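Sorting the side table, part 2: the cloth stays, the pile goes

Share this post | 14 shares | 6 comments

The previous post dealt with the shelves. The side table is the harder problem, as it has a lamp on it, a wall behind it and a flat surface at exactly the height where a person coming in with full hands will put something down. I measured its capacity in February by the simple method of clearing it and waiting. It filled in 2 weeks.

The fill is always the same three classes of material: fruit that did not fit in the bowl, soft crumpled things (wrappers, tissue, bags folded badly), and small bright items whose proper place is in another room. Of these, the fruit is the only class with a deadline. A small citrus fruit left under a crumpled bag will be forgotten, and one bad one is enough to mark the cloth. I have the stain to prove it, on the side that now faces the wall.

The method I settled on is to work in passes by class instead of clearing from left to right. Left to right sounds more efficient and is slower in practice, as every item requires a fresh decision about where it goes. With passes there is one decision per pass:

Pass 1: anything round and edible, into the bowl.
Pass 2: anything crumpled. Flatten it, look inside it, then keep it or bin it.
Pass 3: whatever remains, into the carry tray for other rooms.
Pass 4: lift the cloth by its corners and shake it outside.

Looking inside during pass 2 matters. I once binned a bag with a perfectly good Fostlow lamp fuse in it, and the replacement took longer to arrive than the whole table project had taken to plan.

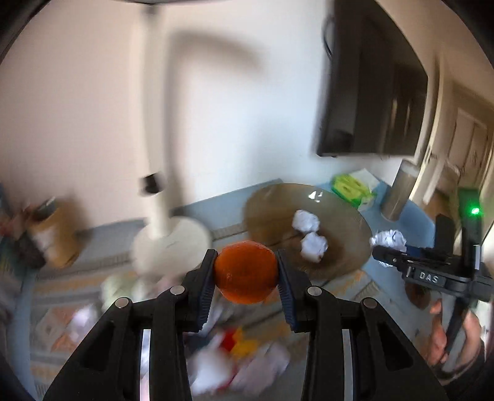
Pass 1 under way. Round and orange goes first; the crumpled things wait their turn.

Pass 1 is short, and the only technical point is grip. Small citrus rolls, and on a patterned cloth it rolls toward whichever fold is lowest. Take it from both sides at its widest point with light, even pressure and lift straight up. Squeezing from the top pushes it away. Fruit that feels soft goes to the kitchen for juice the same evening.

The cloth deserves a paragraph. It is striped in gray and dark tones with orange-tan bands, and I considered removing it permanently. The argument for removal is that a busy pattern hides clutter: an orange object on an orange band is easy to miss, and crumpled paper loses its outline against the motifs. The argument for keeping it is that the blue-gray tabletop shows every ring and scratch. I tried a week without it and spent more time wiping than I had previously spent tidying, so it stays – with the rule that it gets shaken every time the table is cleared.

For the carry tray I use a shallow Hiseck, bought secondhand. Its internal length is 27 centimeters and that limit is useful. When the tray is full, I stop sorting and walk it round the house. An earlier attempt used a deep Rerkby crate, which merely moved the pile from the table into the crate, where it stayed for a month and acquired a second layer.

The lamp base is the remaining weak point. Loose items migrate toward it and collect in front of it, presumably because it gives them something to lean on. I have started treating the ground in front of the base as a no-parking area, enforced by checking it last thing before switching the lamp off at 10 p.m. Compliance is fair. I am the main offender.

I also looked at the Amaral stacking organizer, which would fit between the lamp and the edge. It costs 268 with the lid and 200 without, and at either price I would be paying to store wrappers in compartments. A second fruit bowl was cheaper and removed the overflow that started the pile in the first place.

Remaining work: the cable from the lamp still runs over the table edge where it catches on the cloth during pass 4. A clip on the back should hold it. I have two kinds to try and will report on both in the next part, together with the drawer, which I have so far opened once and closed again.

Filed under: House, Storage
6 comments
Contact | Copyright, all rights reserved | Back to top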